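Home | About me | Older posts | Contact

Folding on the bed

2026-02-21

Print this page | E-mail this to a friend

I grew up in a house where the ironing table was also the folding table, and my mother did not allow clothes on the bed. The bed was for sleeping. When I moved to Ruawai I had no ironing table and no space to put one, so I started to fold on the bed, and I have continued in this way in every apartment after that. My mother still does not know it. Maybe she reads this now.

The bed has one big advantage, it is wide. When I stand at the long side I can reach the middle without bending too much, and a pair of trousers can lie there in the full length. The disadvantage is that the bed is soft. If you press a fold with your hand, the mattress goes down and the fold moves away from you. With cotton shirts it is not so bad. With knitted things it is a small fight every time.

Black knitted things are the most difficult, in my opinion. I cannot see the seams well, especially in the evening, and I turn the piece two or three times before I understand which side is the front. A patterned sheet helps me with this. The flowers show me where the cloth ends, and if one leg is lying longer than the other I see it immediately. On a dark sheet I would need to feel with my fingers.

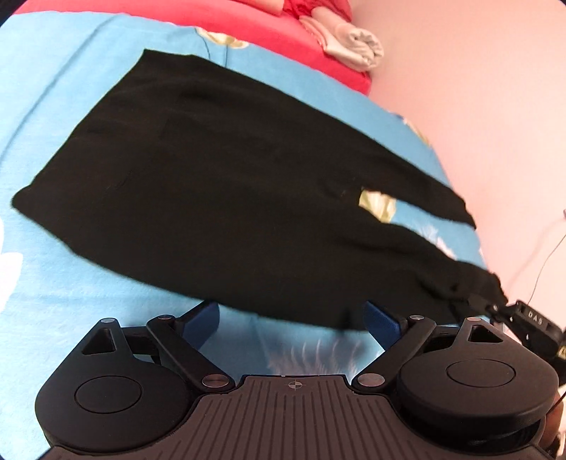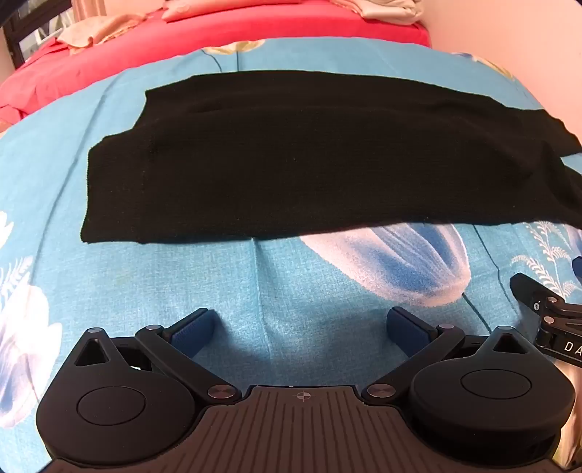
My method I have from Hartmut Diekmann, who was my neighbor in Grernville and who worked for many years in a shop for work clothes. He explained it to me in his kitchen with a dish towel. First you lay the piece flat and do nothing. You only smooth it from the middle to the outside, with the flat hand, never with the fingertips, because the fingertips pull the knit. Then you put one leg on the other leg. Then you smooth again. Only after this you make the first real fold, from the bottom up to the knee, and then one more time up to the waist.

For a long time I skipped the second smoothing and my piles always fell to one side. Now I do it and they stand.

What I still have not solved is the cuffs. If the cuff is gathered, it makes a thick place, and the whole package becomes higher at one end. Hartmut said to turn the cuff inside. I tried this and I do not like it, the next morning I put my foot in and it gets stuck. So I place the pieces in the drawer in turns, one with the thick end to the left and the next with the thick end to the right. It is not so pretty from above, but the drawer closes.

The drawer is from Prernia, 50 centimeters wide and 24 high, and it is a little too small for the winter things. In March I want to change it for the wider one with 70 centimeters. I have measured the wall already and it should fit next to the door, if I move the lamp.

Next time I will write about socks, I have a question there for the readers who do not roll them.

Print this page | E-mail this to a friend

Previous post | Next post | Back to top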